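4.3 Preparing artwork for large-format output

This section covers export of posters, banners and billboard panels from the Adance layout module to a print vendor. Complete section 4.2 (brand kit import) first. The steps are the same for single-sheet and tiled jobs unless noted.

1. Open the event campaign and select Outputs > Large format.

2. Choose a vendor profile. The Ploltmont profile is loaded by default and sets bleed to 50 mm on all sides.

3. Set the document scale. Billboard panels are built at 1:10. Enter 600 ppi at that scale.

Note: The preview pane shows a reduced copy of the file. Do not judge sharpness from it.
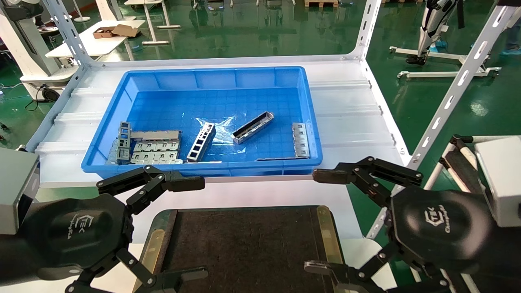
A forum reply from Brzozowska disputes the value in step 3: 600 ppi at 1:10 is more than a roadside panel needs, and half of that printed clean on every job sent so far. Lower values are accepted by the software. The default remains 600 because the same file is often reused for lobby posters.

4. Convert all type to outlines. Keep an editable copy - outlined text cannot be changed back.

5. Check the sponsor strip. Logos must stay inside the inner guide, including on tiled jobs where a seam may fall across the strip.

Caution: Moving the inner guide by hand turns off the seam check for the whole campaign.

6. For tiled jobs, set the overlap to 20 mm and turn on panel numbering.

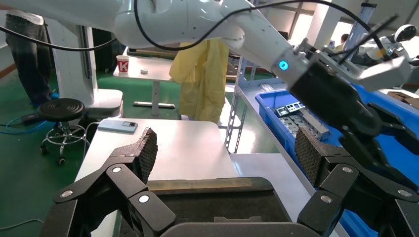
7. Select Preflight. Errors are marked in red and block export. Warnings are marked in yellow and do not.

8. Select Export. Files larger than 2,000 MB are split and must be uploaded to the vendor as a set.

Note: If the Drikevlow color plug-in is installed, turn off its automatic conversion before step 8. Running both conversions shifts dark blues toward purple.

For proof approval, see section 4.4.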